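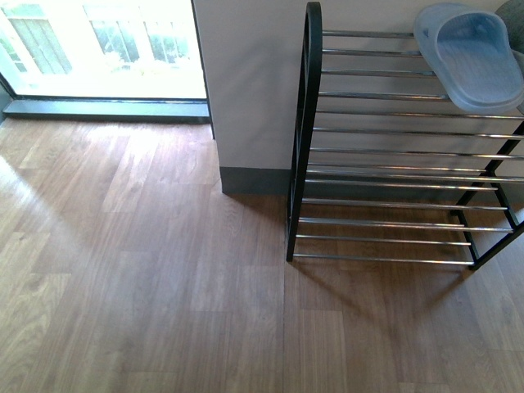

Entrance halls at Rewi: what changes for housekeeping

From 22 September 2019 the Vovora robots will take over the entrance halls in all 200 flats at Rewi. That means floors, shoe racks and anything guests leave by the door. Bedrooms, kitchens and bathrooms stay with the housekeeping team as now.

The trial began in February on two floors and covered 3,612 turnarounds. Floors were the easy part. Shoes took much longer to get right, as anyone who has cleared a hall after a family of five will understand. The racks we use have open metal rods, and a light slipper set down at the wrong angle slides forward or drops a heel between them. Guest slippers now go on the top tier, toes to the wall. A little overhang at the back is fine and doesn't need correcting.

Warrick Te Moana, who supervises the early shift, asked for the racks to be kept clear of the window so the robot can reach the boards there. Please put them back in the same place if you move one to mop.

Hours and rotas

No posts at Rewi are being cut. Eight people will move from hall and corridor work to the full flat team, on the same hours and the higher rate. Letters have gone out. If you are one of the eight and have not had yours, speak to Jericho Calimlim in the Nesitano office before your next shift.

The start time for the early shift does not change. The robots go in first, and the flat shows as ready on your handset once the hall is done. If it hasn't changed and the guest has left, go in anyway and start at the far end. You are not expected to wait in the corridor, and several people did during the trial – that time came off their breaks, and it has been paid back.

Checking and reporting

The last person out of a flat still signs it off, hall included. Some of you have said this feels like being blamed for a machine's work. We have added a separate line on the form for the hall, so a fault there is logged against the robot and does not count towards your own checks.

Lost property is the other thing that came up. The robot leaves bags, keys and single shoes where they are and flags them. Someone has to collect them by hand, label them and take them down to the desk as before.

Training is on the ground floor at Rewi and takes two hours, paid. Sign up on the sheet by the lockers. Night staff can ask Jericho for a later session – he already has enough names to run one.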